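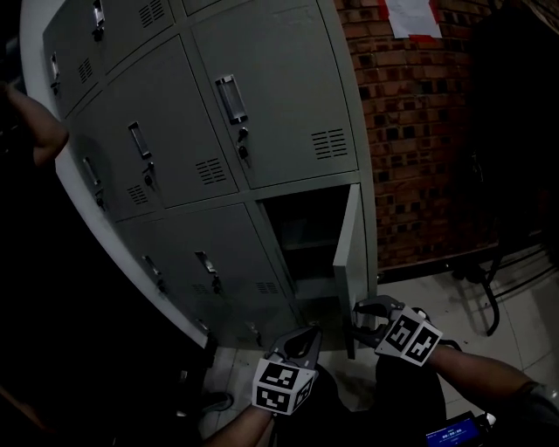 Figure 1. Locker task with two hand-held grippers. The right gripper is at the open compartment in the bottom row.

Riter Institute of Robotics – Course Handout 6
Good Practice in Demonstration Recording: The Locker Task
Issued 2024-11-20

6.1 Purpose and scope

This handout sets out the rules that apply when students record manipulation demonstrations at the Wiltotside teaching site. It supplements the general laboratory rules and is to be read before the November practical. Students enrolled through the Madcombe program are bound by the same rules, whatever local practice they may be used to.

The locker task is assessed under the Goossens protocol. The protocol is a teaching document and does not replace any standard or workplace safety requirement that applies to the site.

6.2 Terms

Operator: the person holding the grippers and wearing the head camera.
Attendant: any second person within reach of the operator.
Episode: one recording, from start to stop, of a single attempt at the task.
Marker cube: the printed cube fixed to each gripper, from which its position is estimated.

6.3 Before an episode

1. Confirm the compartment number against the task sheet. Doors on this type of cabinet look alike and errors of labelling are difficult to correct afterward.
2. Inspect both marker cubes. A cube with a scratched, lifted or dirty face is to be withdrawn and entered in the equipment log.
3. Check that cables near the wall do not cross the operator's standing or kneeling position.
4. Check the keys. A key left in its lock projects from the door and can catch a jaw or a sleeve. Keys may remain in place only if the task sheet says so, and they must then remain in place for the whole set.
5. Start the recording and read the timer aloud. In Figure 2 the display reads 00:00:13, and keys hang from several of the locks.

Figure 2. Grippers held low in front of the cabinet.

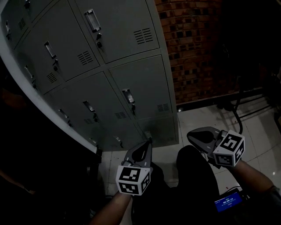 6.4 During an episode

The operator approaches the door slowly and keeps both marker cubes in view of the head camera as far as the task allows. Doors are moved by the handle or by the free edge. Jaws are not to be inserted in the ventilation slots or used to lever against a lock.

The attendant stays to the side of the cabinet and does not touch a door while the grippers are in motion. If a door binds, the operator stops, withdraws both grippers and says "hold". Force is not to be increased in order to finish an episode.

Low compartments require particular care. The operator's knees and feet must be clear of the swing of the door – this applies equally to the attendant's feet near the base of the cabinet.
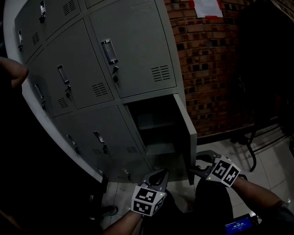
Figure 3. Both grippers held out toward an open bottom-row compartment, with the right gripper near the edge of the door.

6.5 After an episode

Stop the recording before standing up. Return the door to its starting position by hand and record the outcome as complete, partial or abandoned. Abandoned episodes are kept. Of the 216 episodes submitted in the previous offering of the course, 183 were accepted for marking; most of the remainder lacked an outcome entry.

Any image in which a bystander can be identified must be reported to the course office prior to upload.

6.6 Submission

Each group submits its episodes with the signed task sheet and a copy of the equipment log. The accompanying report is limited to 333 words. Late submissions are handled under the course outline.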